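Open day at Surnen, or how I spent a morning watching cupboards

So I finally made it out to the Surnen open day in Drisbridge! I'd had it on the calendar since November, and it's a fair hike from our place, but I'd been reading about their Lalonora home helper robot for ages and wanted to see what the work looks like up close.

First surprise – so much of it is people doing housework. The kitchen tasks all get done by human hands to start with, over and over, and the robot learns from the recordings. Their cupboard set is up to 1,718 clips, and 286 of those are just doors with no knobs.

I've got doors like that at home and never gave them a thought. You hook your fingers into the dark channel under the benchtop and pull, easy as. For a robot it's a proper headache (where does the door start? which bit moves?), and the fella running the demo was very keen to talk about it. 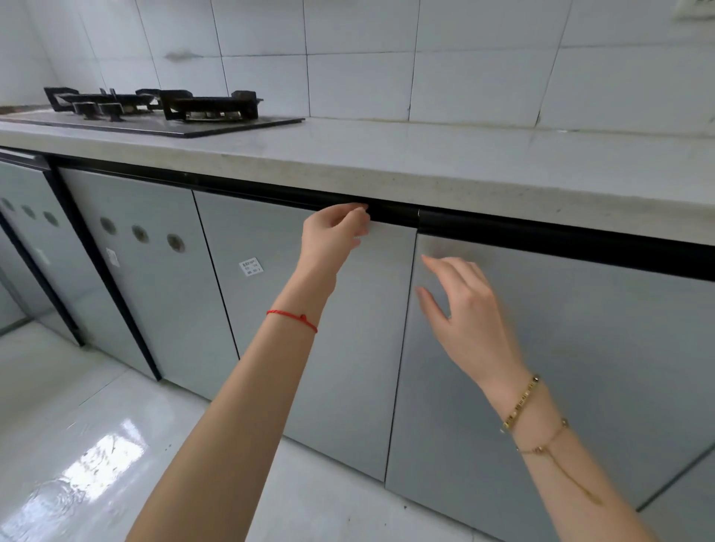
The live demo

After morning tea we all squished in behind the tape to watch Lalonora have a crack. It missed the grip on the first go, had a bit of a think, then got the door open and everyone clapped like it had kicked a goal. My favourite bit, hands down!

I also had a quick look at the Vallejo stand next door, mostly floor cleaners, and picked up a tea towel I didn't need. Parking was a nightmare by lunchtime, so go early if they run it again.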